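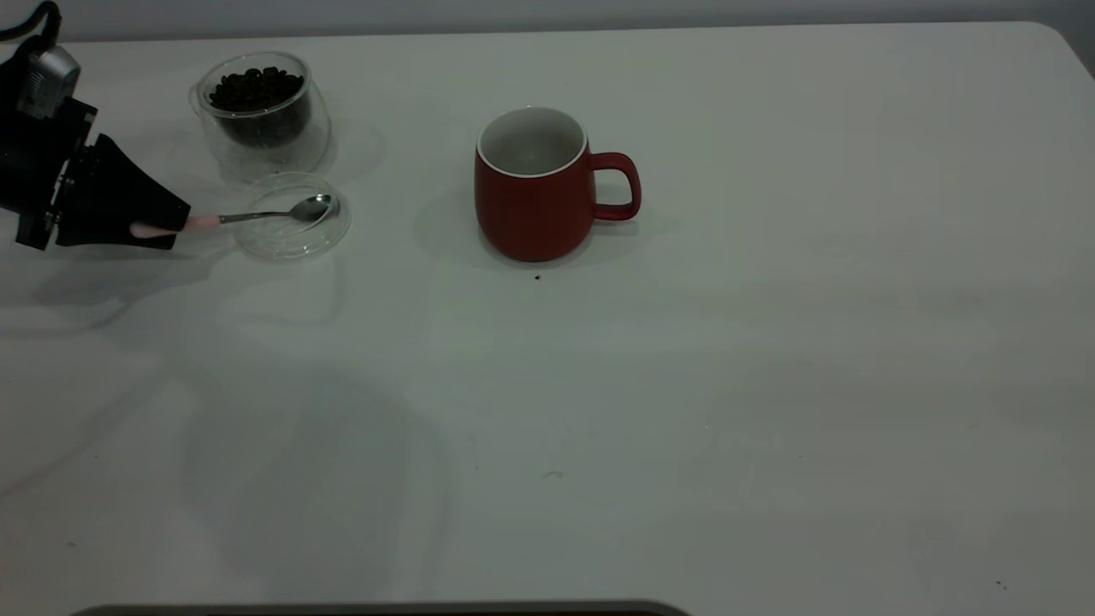

*Teaspoon, pink handle, glass lid.*

17/03/2019

I gave up sugar in tea nine years ago and have been insufferable about it ever since, so it's only fair to report that I've gone back.

The relapse happened at Ngaio Brunton's kitchen table in Skultard. She makes tea the way my gran did, in a pot, with the strength of a minor road surface, and she puts sugar in without asking. By the time I'd noticed I had drunk half of it. By the time I'd thought of something dignified to say I had drunk the other half.

I'd like to blame Ngaio, but I asked for the second cup.

When I stopped, it was for my teeth. Warrick Grimshaw, who was my dentist until he retired to grow leeks, used to look into my mouth and sigh through his mask. He never told me off. He just sighed, and then charged me 90 quid. I went from two spoons to one, then to a half, then to that miserable stage where you dip the spoon in the bowl and pretend whatever clings to it counts. After a month of nothing at all, sweet tea tasted like a melted lolly and I told everyone so. I told people at weddings.

Orhun Sönmez, who sat opposite me at work for most of this, takes two lumps in a glass no bigger than an egg cup and has never once discussed it. I used to tell him what it was doing to him. He used to offer me a biscuit, and I'd eat it. You may have spotted the hole in my programme. I was eating biscuits at a rate that would have kept me in sugared tea until 2040, and feeling very clean about the tea.

So now I'm on one spoon, level, mornings only. The afternoon cup stays bare, mostly to keep up appearances in front of Raelene Pirihi, who gave up sugar on my advice and is still off it. I haven't told her. She reads this blog, so I suppose I have now. Sorry, Raelene. Your skin does look great.

The new dentist is in April. She's very young and hasn't sighed yet.

Other news: the bus to Nundell has been moved again, and the stop is now outside the carpet shop, facing the wrong way. Angus Lowther has written to the council. I've read the letter and it has footnotes.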